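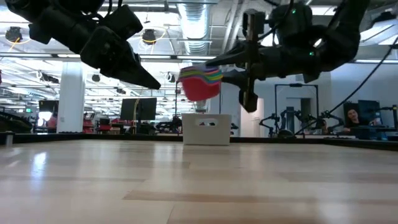 Nested cups above a white plastic basket.

Why I Want the Toy Library to Stay Small

The toy library in Gremside has 300 members and almost 600 items on its shelves. At its October meeting the board talked about opening a second site across town, in the old Virk building, and doubling the stock within two years. I have been a member since my older daughter was a baby, and I think this is a mistake.

The case for growing is easy to make. Toys are expensive, children lose interest in them quickly, and most end up in a closet or a landfill. A yearly membership costs 50 dollars. My family has saved far more than that, and I would like other families to have the same chance.

My worry is the work behind it. Every set that comes back has to be checked, washed and put away with all its parts. A puzzle missing 2 pieces is no good to the next family. Inès Arnaud, who runs the desk, knows which sets come back short and who to call about them. A second site would need a second person who knows the stock that well, and the plan has no money for one. It has money for shelving.

Cameron Goodwin argued at the meeting that software would take care of this. Software can tell you a box is overdue. Someone still has to open the box.

I would spend the money on longer hours. The library is open two mornings a week, when most parents I know are at work. One evening and a Saturday would bring in people who have wanted to join for years, and the toys we already own would go out more often. Plenty of them sit on the shelf for months.

If the longer hours fill up and the waiting lists grow, then we will know a second site is needed, and we will have the fees to help staff it. The Virk building has been vacant a long time and will probably still be there. I plan to vote no on the current plan, and I hope other members will read the budget page before they vote.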